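**Notes on demo collection for the two-arm setup, April**

1/ We closed the second batch of teleop demos for the Kasley task set. 105 episodes kept, 23 thrown out. Target for the full set is 200. Notes for anyone doing similar work on a small bench.

2/ Most of the 23 were operator pauses. If you stop mid-reach for two seconds to think, the policy learns to stop mid-reach for two seconds. We trim idle time at the start and end of an episode. We don't trim the middle, because cutting there breaks the action chunks.

3/ The rest were sync faults. One wrist stream lagged the joint log by up to 38 ms. Mitiku Gebretsadik traced it to a shared USB hub. Each camera now has its own port and the lag is gone from the logs.

4/ Start positions: we vary the objects by hand between episodes, following a printed list of offsets. Left to themselves, operators put things back in the same spot. In the first batch the container positions fell into two tight clusters, and the policy missed anywhere between them.

5/ Both arms are recorded in every episode, including the one that is waiting. A still arm is still data. In batch one we masked the idle arm out of the loss and it drifted during rollouts. Unmasked, it holds.

6/ Labels are one sentence per episode, written before the episode starts. Writing them afterward led to operators describing what they had done instead of what they had been asked to do.

7/ Failed grasps followed by a clean retry stay in. Failed grasps where the operator resets the object by hand go out. Ulham's loader has a flag for this now, so please set it at record time.

8/ The tool named Otis does the replay check: it plays the logged joint targets back on the hardware with the table cleared and compares the two traces. Anything over tolerance gets looked at by a person. It's slow, but it found a bad gripper calibration that the plots hid.

9/ Open item: gripper width is logged as commanded, not measured. For thin objects the two differ enough to matter. Abera is adding the measured value as a separate field, and old episodes will carry a null there.

10/ Next batch uses the same table, same cloth and same list of offsets, with the arm roles swapped for half the episodes.

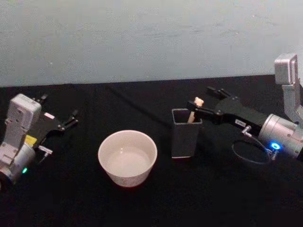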